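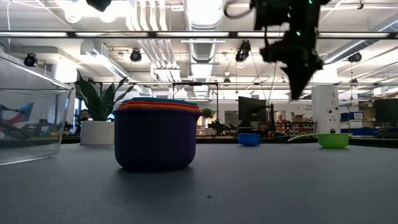 Last updated: 21/09/2018

Helard opened its robotics workshop to the public on Friday, with 100 people booked in to see robot arms being put to work on small household objects.

The main demonstration used colourful nesting cups. Visitors were told that picking up a cup by its rim is hard for a machine, as the cup can tip or slide when the fingers close. 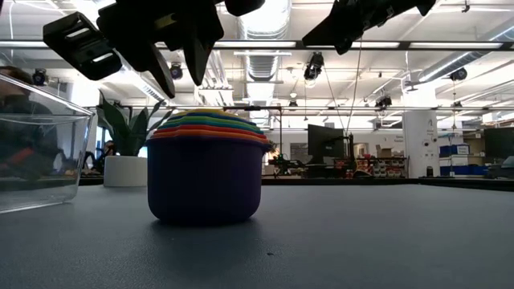
Each tour ran for 90 minutes and took in the workbenches and parts storage as well as the demonstration table. Grivora, which supplies software to the workshop, gave a short talk on how tasks are set up and checked.

"People expect us to show them something big," said Danang Wattimena, who organized the open day. "We wanted them to see the ordinary work. Most of our week goes into things like cups."

School groups from Purba and Tutow had the morning tours, and the afternoon was kept for families and local businesses.

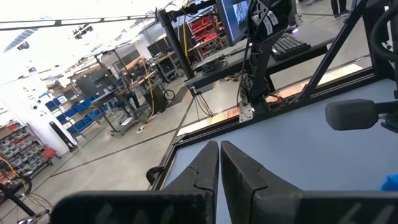

Questions from the afternoon groups were mostly about jobs and training. Helard said it has 2 trainee places to fill and will take applications at the front office.

The next open day is planned for June. Entry will be free, but bookings are needed.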